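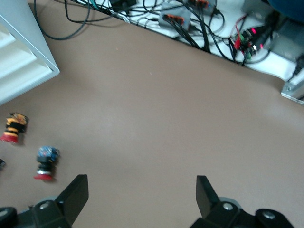 Two emergency stop buttons with red mushroom caps, on a light brown tabletop.

Trella emergency stop buttons, 22 mm

Product group: Control and safety / Push buttons
Supplied by Plornari Controls
Page updated 2025-03-11

The Trella range covers panel-mounted emergency stops for benches, conveyors, packing lines and small workshop machines. Both models use a red mushroom cap and fit a standard 22 mm panel hole. They are sold singly, with the mounting nut and gasket in the bag. Legend plates are ordered separately.

Trella M
Twist to release. Plastic collar. One normally closed contact fitted, with room for a second. Suits indoor panels and enclosures that are opened only for servicing.

Trella R
Twist to release, with a metal collar. One normally closed and one normally open contact fitted. The normally open contact is generally used for a signal lamp or a controller input and must not be used as the stop circuit.

Specifications, both models
Panel hole: 22 mm
Panel thickness: 1 to 6 mm
Depth behind panel: 61 mm with contacts fitted, not including wiring
Terminals: screw, captive
Colour of cap: red
Spare contacts: available for both models, not interchangeable between M and R

Fitting
Isolate the supply before opening the enclosure. Remove the contact block, pass the head through the panel from the front with the gasket against the face, then tighten the nut by hand and finish with the ring spanner. Refit the block until it clicks. Check the stop circuit before the machine goes back into service, and again after any contact is changed. Electrical work must be carried out by a licensed electrician.

For free-standing machines we suggest a mounting height of around 900 mm above floor level, within reach of the operator's normal position. Your own risk assessment takes priority over this figure.

Ordering
Trella M and Trella R are held in stock at our warehouse. Orders placed before noon are sent the same day. Cartons of 1000 are made to order, with the next production run in July. Unused buttons can be returned within 22 days in their original bags.

Replacing an older Gukov or Magnusson head? Send the panel hole size and contact arrangement to Liv Grønli in technical sales. Trade account enquiries go to Stellan Lunde.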